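Equipment Evaluations > Hand-Held Grippers > Provix paired kit, evaluation unit

jhulme_procurement
Posted 7/7/22

Members asked in April for a report on the Provix paired hand-held gripper kit before the purchasing window closes. The Drulbridge site has now completed its evaluation period. The kit was supplied as two grippers with cabling, mounting plates and a printed setup guide. Our operators worked through household handling tasks at a table, one gripper in each hand. Two pictures from the work follow.

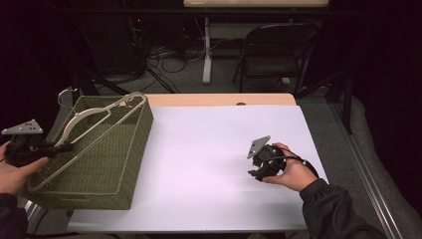
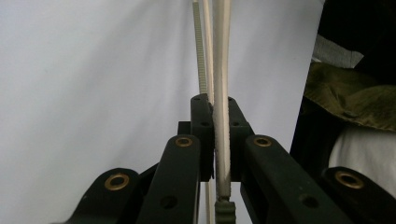 Our findings are set out by subject.

Handling. Operators were able to work comfortably after one session of instruction. The jaws close evenly, and the linkage showed no play that we could measure at the end of the period. Thin items such as hangers and straps were the most demanding, and we recommend that new operators begin with them only after a full day on blocks and cups.

Cabling. We consider this the weakest part of the product. The cable leaves the back of the gripper and must be managed by the operator. On wide movements it pulls at the wrist.

Documentation. The setup guide is clear as far as calibration. The section on replacing finger blocks refers to a part number that is not in the parts list.

Support. Two requests were sent to the supplier. One was answered within the day and the other after a second reminder.

Our log contains 1137 completed recordings. The site recommends purchase, subject to a satisfactory answer on cabling.

Joanne Hulme
Drulbridge

________________________________________

v.trindade
Reply #1

Thank you for the report. I must record a different view on the question of comfort. At Inenow we held the same kit on trial, and our operators were limited to sessions of 20 minutes with a break between them. Beyond that, several reported fatigue in the forearm. One session of instruction may be enough to operate the grippers, but I do not believe it is enough to judge them.

May I ask how long your sessions were?

Vanderleia Trindade
Inenow

________________________________________

jhulme_procurement
Reply #2

Sessions were 30 minutes, with operators free to stop at any time. Fatigue was not reported on our forms. I accept that the forms did not ask about it directly, and I will have the question added.

________________________________________

bench_four
Reply #3

Has either site tried the wireless version? The supplier's price sheet lists it as "Wi" and gives no further detail. If it removes the cable, the main objection in the report falls away.

________________________________________

v.trindade
Reply #4

We requested the Wi unit and were told it was not available for trial. I would advise against approving a purchase on the strength of a version that neither site has handled. A battery also adds weight - and weight is already my concern.

________________________________________

bench_four
Reply #5

That is a fair point on weight. I still think the cable is being given too much importance. We run a comparable wired kit from another supplier and secure the cable to the forearm with a soft strap. It took our operators one morning to stop noticing it.

________________________________________

jhulme_procurement
Reply #6

We will try the strap before the unit goes back. On the Wi version I agree with Ms. Trindade, and our recommendation covers the wired kit only. The supplier has been asked to confirm the missing part number and to quote for spare finger blocks. I will post both answers in this thread when they arrive.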